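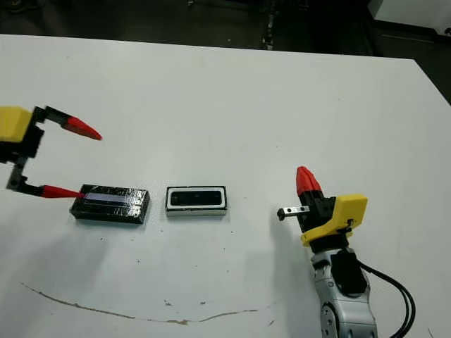

Recovery between sprint repetitions: progress report to the Prenora fund, August

Position at the end of the second period

The project is looking at how long sprinters at Gavdale Athletics Club should rest between repetitions in speed sessions. It is on schedule for data collection and behind on analysis. Spending is within the agreed budget, apart from the track hire described further down.

The grant covers two groups of club sprinters, one training at the Gavdale track and one at the Carroll indoor straight. Both run the same session: 4 repetitions over 100 metres at near full effort, from blocks, with a fixed rest between them. The rest is either short, at 278 seconds, or chosen by the athlete. The short figure is the average we took from the club's old session sheets, and we kept it as it was so that new times could be set beside the old ones.

Work done since the last report

We now have nearly 300 timed repetitions on file. Most come from Gavdale, where the group trains all year and turns up in larger numbers. The Carroll group lost several weeks to exams and a closed hall, and we have agreed with their coaches to run extra sessions in the autumn.

Timing gates are used at both sites. At Gavdale the finish gate had to be moved after it was found to be triggering on arms, and the runs recorded before that have been marked and will be left out of the main comparison. Start reaction is not being measured. It was in the first plan but dropped when the blocks at Carroll could not be fitted with the sensor.

Athletes fill in a short effort score after each repetition. The paper forms were slow and often came back half filled in, so both groups moved to the Clasine app in the spring. Returns have been better, though some of the younger athletes still score every run the same and we are treating those entries with care. 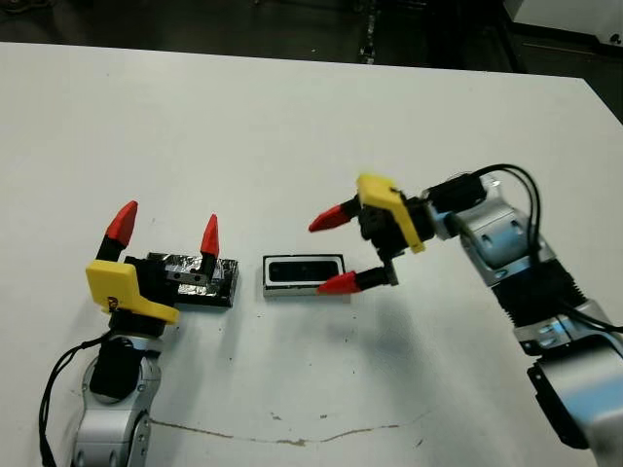
Two robotic arms at a white table.

Early findings

These should be read as provisional. When athletes choose their own rest, they usually take longer than the fixed period before the last two repetitions and hardly any longer before the second. Times over the final repetition are more even within each athlete when the rest is self-chosen. We have not yet checked whether this holds once wind is taken into account at Gavdale, and the indoor figures are too thin to help.

The coaches report that the self-chosen sessions overrun. On a shared evening at the track this matters, as the middle distance group needs the inside lanes by 7.30 pm. We would like to test an upper limit on the rest in the next period and have written to the coaches with a draft.

Spending

Track hire has cost more than planned because the Carroll hall raised its hourly rate. The difference has been met from the travel line, which was underspent while the hall was shut. No further transfer is expected. The second set of timing gates has been bought and is in use.

Risks

The main risk is low numbers at Carroll. If the autumn sessions do not bring the group up to the agreed level, we would ask to report the indoor results separately and base the main result on Gavdale alone. Injury has been low, with two hamstring complaints, neither during a timed session.

Next period

Extra sessions at Carroll
Trial of a maximum rest period at Gavdale
Wind correction of outdoor times
First draft of the coaches' guidance sheet

We ask that the next payment is released on the dates already agreed.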